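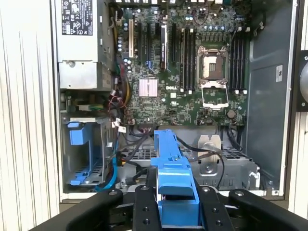
Stripping the old Dell tower, part two

The CPU is out and the load plate is still open, so the socket pins are exposed. Keep screws and fingers away from that side. Memory is out as well. The board has eight slots in two banks of four, one bank either side of the socket.

Drives were next. Mine sit in blue plastic carriers, and no screwdriver is needed at the case end. Unplug power and data first, squeeze the carrier, and draw it out straight.

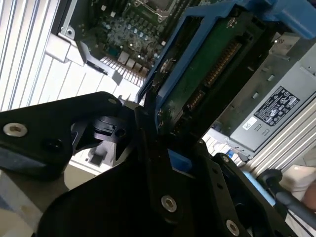

Hold the carrier by its rails and keep off the green circuit board on the underside. The gold contacts on the SATA connector mark easily, so I lay each drive board side up on a folded towel.

Tamara Didenko asked in April whether the power supply can stay in. It can. I'll pull mine last, after labelling the red, yellow and black leads.

Filed under: Porport rebuild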